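Grevcombe Shared Workshop - arms project meeting, June
Minutes, as typed up by whoever had the laptop (me again)
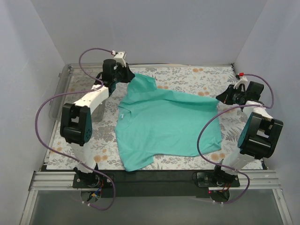
4 min read

We got going a bit after 7, once the kettle had been sorted and the bandsaw people had finished up next door. Decent turnout. Apologies came in by text from the two who are off camping, and they've asked for the colour of the walls to be left alone until they get back. Noted.

Last meeting's minutes

Accepted, with one fix. I'd written that the new power supply was for the left arm only and it's for both. Sorry! Fixed in the shared folder.

Where the build is up to

Most of the evening went on this, so bear with me. The pair of arms is on the aluminium rail now and we've been running them on the green T-shirt, one gripper on a sleeve and the other on the bottom corner of the hem. I still get a kick out of seeing both of them hold the same bit of cloth. We've logged 176 tries at the fold since the last meeting and 107 of those we were happy to call a fold. The rest were a mixture of dropped corners, bunched sleeves and one evening when the left arm had been started from the wrong home position and we didn't cotton on until supper.

There was a fair bit of chat about what counts as a fold. I'd been marking it as good if the hem ended up anywhere near the neckline, and a couple of people thought that was generous (it was). We agreed that from now on the sleeves have to be tucked in as well, and that I'll go back and re-mark the old ones when I have a free night. So expect that 107 to come down.

Somebody asked whether we should move on to towels, seeing as they're square and would behave themselves. The feeling in the room was that shirts are what we all hate folding, so shirts it is. Towels can be the thing we show the kids at open night.

Cables

The purple cables came up again, as they do. They're on big loose loops so the elbows can swing through their full travel, and the right one hangs down over the shirt when that arm is reaching in. I don't mind it much. Others mind it a lot. We went back and forth between clips along the forearm and a sprung line from overhead, and in the end settled on trying clips first, on the right arm only, with enough slack left at the elbow. The little white ties near the bases are staying where they are.

While we were on wiring, I said I'd like covers over the round openings under the bases, where you can see the red and black leads sitting in there. Everyone was in favour. We'll print them, and we'll leave the power light on the right-hand side showing so you can tell at a glance that it's live.

The Mesik software

The new version of Mesik is on the workshop computer. It's quicker to load and the speed limit now sticks between sessions, which was driving me up the wall. We're keeping the limit at 60 per cent for anyone who hasn't done the induction. There was a request to bump it up for members who have, and we've parked that until the stop button has been moved to the front, where you can reach it without leaning over.

The table covering

I'm minuting this so it doesn't come up a third time. The flowery cover stays for now. One member reckons the pattern is making life harder for the vision side and would like plain grey. Another likes it (it came from their kitchen). We'll do a run on each with the same shirt and compare the numbers, and in the meantime please stop folding it up and putting it in the rag box.

Money and parts

The order from Onsri has turned up, so we have spare gripper fingers at last. Pustex still owe us 2 motors and haven't answered the last email. I'll ring them. If they can't give us a date we'll ask for the money back and buy elsewhere, and the meeting was happy for me to make that call on the spot. The parts tin is healthy enough to cover it.

Please write down what you take out of the drawers. I went looking for M3 screws and found an empty packet put back neatly in its slot.

Jobs before next time

Clips on the right forearm - the wiring group
Covers for the base openings - me, if the printer behaves
Re-mark the old fold attempts - me
Move the stop button to the front - whoever is in first with a drill
Plain cover versus flowery cover runs - the vision group
Ring Pustex - me

Any other business

Could people bring in old T-shirts, please, adult sizes, washed. Different colours would be great, and a few with prints on the front.

The side door is sticking again. Lift and push.

We wrapped up at 8:50 and a few of us stayed on to have another go at the shirt. Next meeting is in July, same room, and it's my turn to bring the biscuits.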